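Two-arm cell tries a desk job at Sonholm

Sonholm has moved its household task trials from sorting and stacking to writing. The test cell, run by engineer Rodel Evangelista, pairs two arms with two-finger grippers over a white table and gives them a small whiteboard and a red marker.

The task sounds minor. For the controller it is a chain of separate problems: grasping a thin cylinder, removing a cap, holding a light board steady and keeping even pressure on the tip. 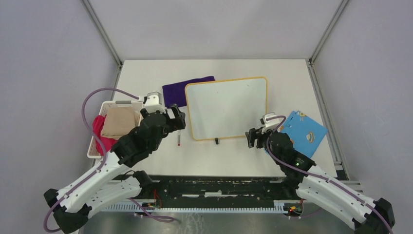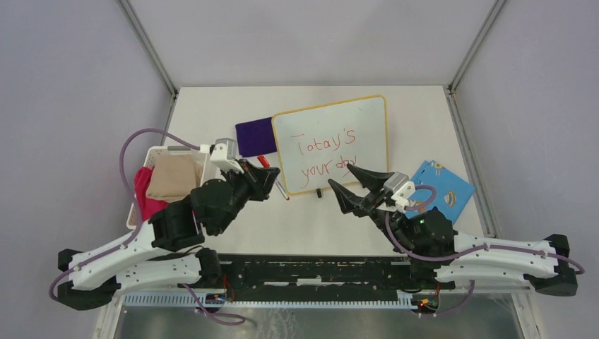
Two arms, a whiteboard and a red-ended marker in the Sonholm cell.

Sonholm plans up to 600 trials by the end of August. Of the 224 logged so far, the most common fault is board slip - the surface shifts as the pen changes direction, and the letters drift. Folding cloth and emptying a basket remain on the same task list and are scored separately.

Consolacion Ignacio, who reviews the logs, does not expect a home product from this series. "A person writes a note in 9 seconds and forgets about it," she said. "We are still tuning contact force."

Spelling is not scored. A trial passes if two readers outside the team can make out the words. Florante Estrella will publish the grasp data after the last run, along with the failure codes.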